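4.2 Planning the purchase from simulated work

The Drusley workshop had money for one arm in the first year and an option on a second. The budget request had to be filed by 20th December, and the vendors could not bring demonstration units before June. We therefore based the request on simulated tasks, run with the arm models that each vendor supplies, and used the results to decide what to buy and in what order.

Three packages were compared. The Herkthorpe package was a single arm with a parallel-jaw gripper and a two-year service plan. The Jellden package had a longer arm and no gripper, so the hand had to be priced separately. The third was a used unit with new cabling, which we kept in the comparison mainly because the workshop asked us to. All three were costed over the same period, with floor work, guarding, spare fingertips and training hours included. Training hours turned out to be the hardest line to fill in. The vendors quote a course fee and leave out the time that staff spend away from their regular jobs, and in our figures that time came to more than the fee in every case.

We wrote 14 task layouts. Each uses small blocks on a flat table, and most include one large object that takes up reach space or serves as a raised surface. Blocks are cheap to model and easy to vary in position, and the workshop's own parts are close enough in shape for a first estimate. For each layout we ran 107 trials per package and logged three things: whether the target was reached, whether the arm had to take a longer path to avoid the large object, and how long the cycle took. Only the first two were used for ranking. Cycle time in simulation depends heavily on speed settings that the safety review may later lower, and we did not want the budget to rest on it.

Figure 3 gives one of the layouts with a large block. The small cubes stand at different heights, one on top of the magenta block and others beside it, so a package has to be judged on both high and low targets with the same mounting position.
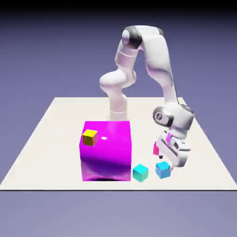
Figure 3. Simulated task layout with one large block and several small cubes.

Borkowska objected, on reading a draft of this section, that layouts of this kind flatter any new arm, and that a plan built on them should hold back money for the fixtures that real parts will need. We agree in part. The request now carries a reserve of 10 percent for fixtures, kept as a separate line so that it cannot be spent on accessories. We did not change the ranking, as fixtures would be needed with all three packages and we had no grounds for charging one more than another.

The final plan spreads payment over 16 months - the first arm and its guarding at the start, the reserve in the middle, and the second arm only if the first is in regular use by then. Section 4.3 sets out how regular use was defined.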